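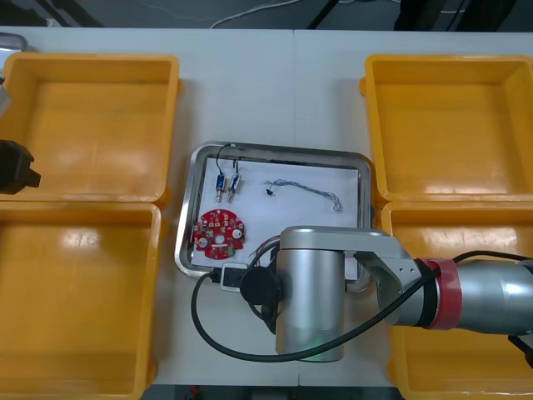 Jallora Publishes Handling Rules for Two-Arm Sorting Stations

Jallora has released the first edition of its bench rules for robot stations that pick and sort small electronic parts. The document is free to download and takes effect at the company's own sites in February.

The rules apply to tables where two arms work over a shared tray with bins on either side. They were drafted with Setia, which builds sorting stations, and Mamo, which refurbishes small electronics. The three companies had been using separate in-house checklists that disagreed on basic points, including where a tray should sit and who may reach over the table while the arms are powered.

The working group reviewed 2,632 station log entries. Of these, 124 recorded a stop caused by a wire or cable, either on a part being picked or on the arm itself. Most of the new text deals with those stops.

What the rules require

Parts go on a plain sheet laid flat in the tray. The sheet must be replaced when it is torn or marked.

Parts joined by a wire are treated as one item and go to one bin. Operators must not cut or unplug them at the station.

Wire bundles are placed apart from circuit boards, with no strand lying across another part.

Bins must be empty at the start of a run. They are emptied again before the part type is changed.

Cables running along an arm must be checked through the full range of movement before the first run of each shift. Any slack that can reach the tray or catch a bin rim has to be tied back.

Only one arm may be over the tray at a time. The other waits on its own side until the first has cleared the rim.

No one reaches over the table until both arms have been stopped and the stop has been confirmed at the control panel.

Training and checks

Operators complete a session of almost 3 hours before working alone at a station. Supervisors inspect each station every 6 weeks and keep the signed sheet on site.

The rules do not replace national safety law or the arm maker's manual. Where they differ, the stricter requirement applies.

Availability

The rules and a one-page wall chart can be downloaded from the Jallora website. Diltar will handle printed copies and training bookings. Comments on the first edition can be sent to the Jallora standards desk through the contact form.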